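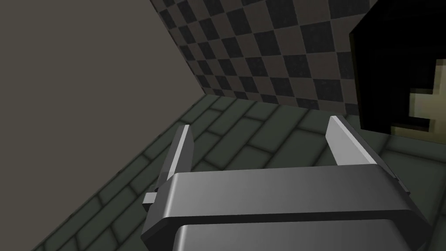 The open gripper in one of the Piveck practice rooms.

Home / Opinion / Reviews / Workshop / Subscribe

Reading time: 4 minutes

Piveck is a subscription service that rents out simulated rooms. You pay £975 a year, you get a two-armed robot on your screen and a set of furnished spaces to put it in, and you teach it to do things there before you risk any real metal. I have used it since August and my view is that it is worth the money for a small firm, with one large reservation about how it is sold.

The good part first. A beginner can be driving both arms within an hour of installing it. The controls are sensible and the manual is short. When I sent an arm straight into a wall I pressed reset and tried again. On our real arm at Peeters a mistake like that meant a week of waiting and a bill for a wrist joint. Anyone who has had to explain such a bill to the person who signs it off will see the appeal.

The rooms are plain to look at. Walls are flat colour or checks, floors are tiles or planks, and the surfaces have the look of an old computer game. I have heard people complain about this and I don't agree with them. I am not paying for scenery. A cabinet with every drawer a different colour is ugly, but when a run goes wrong I can say "it went for the purple one" and everybody in the office knows which drawer I mean.

My reservation is about the word "ready". The sales page says a task learned in Piveck is ready for the workshop. It isn't, and the company must know that. Drawers in a workshop stick. Handles work loose. Someone leaves a mug on top. We trained a drawer-opening task until it passed 13 runs in a row on screen, then moved it to the real arm, where it opened the drawer twice and spent the rest of the morning pulling at the air in front of it. The fault was partly ours, as our camera was badly placed. Still, a customer who took the sales page at its word would have promised that task to somebody by then. 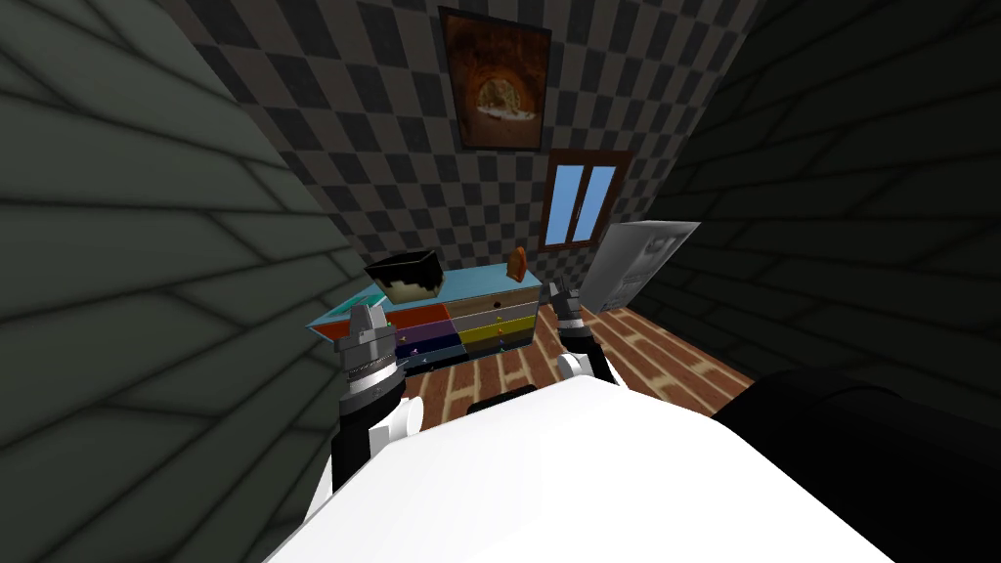

Chih-ming Kan wrote to me after I made the same complaint in a shorter piece, and said I was blaming the simulator for a job it was never meant to do. "You wouldn't send back a driving theory book because it didn't teach you to park," the letter said. It also pointed out that Plomusano, the main rival, makes much the same claim and charges more.

I accept the second point. The first would persuade me if Piveck sold itself as a theory book. It sells itself as the driving test. Change two sentences on the sales page and I would have very little left to grumble about.

There is also the question of support. The basic plan gives you an email address and a reply when they get to it. Mine took two days, and the reply was a good one, written by a person who had read my question. The next plan up adds telephone help, and I can't see a small workshop needing it. I would sooner they spent the effort on more varied furniture. Too many of the cabinets differ only in their colours, and an arm that has practised on one shape has learned that shape.

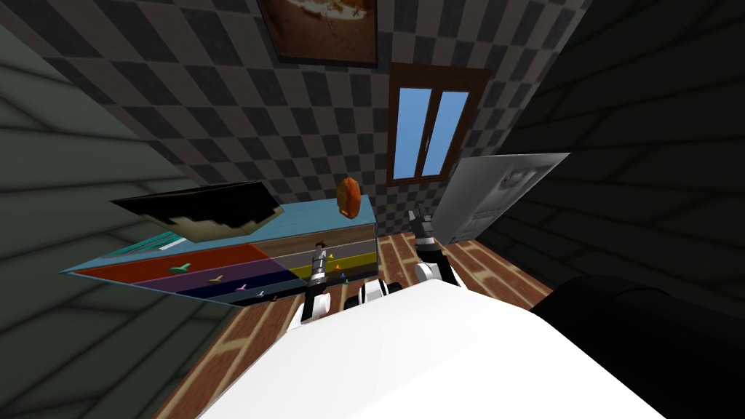
Should a small firm buy it before it owns a real arm? I would, for a single year, so that the people who will run the arm can find out whether they like the work.

After that first year I would look again. Berkness Joinery, down the road from us, let their subscription lapse once their arm was busy and they haven't missed it. We are keeping ours, mainly for new starters, and I have asked Piveck whether a half-price licence could be had for firms that only use it to train staff. They are thinking about it.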